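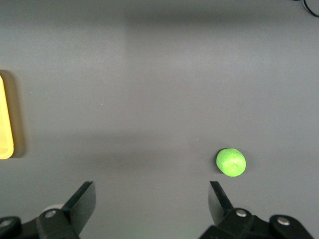

The gray tabletop, with one small green ball on it.

Call for participants: does squeezing something help you listen?
Posted April 10, 2020

You have probably read that keeping your hands busy makes you concentrate better. It gets printed on the packaging of a lot of putty and foam. I have spent two years looking for decent evidence and I remain unconvinced, so the Mowat study is looking for adults who will sit at a table and let us check.

What you would do

You listen to a recorded talk, 84 minutes long in total, split over two sessions. The talk is on the history of drainage. It was picked because it is dull. In one session you have a small ball to roll, squash or ignore. In the other you have a bare patch of table and your own two hands. Afterward you answer written questions about what you heard. We don't tell you in advance which session comes first.

Who we want

Adults 18 and over who can follow spoken English without subtitles. Fidgeters and non-fidgeters are equally welcome, and so are people who think the whole idea is nonsense. We turned away a few people in February who sell sensory products, and we would do so again. If you have a skin allergy to modeling materials, tell us before you book.

What you get

$400 on completion of both sessions, nothing for one. We know that puts some people off. Half a data set is no use to us, and an earlier version of this study at Stoven lost so many people between sessions that its findings could not be used - though that has not stopped anyone from quoting them.

You will not get a personal score or advice on your attention span. Anyone offering you that after two sittings with a ball should be asked how they worked it out.

Where and when

Drorkham Building, Room 239. Sessions can't be done from home. Dates will be set once the building confirms its opening hours, so please don't make travel plans yet.

To apply, write to Dilani Abeysekara at the Mowat study office, same building. Give your age, the languages you speak, and whether you already own a fidget toy of any kind. Please do not attach articles.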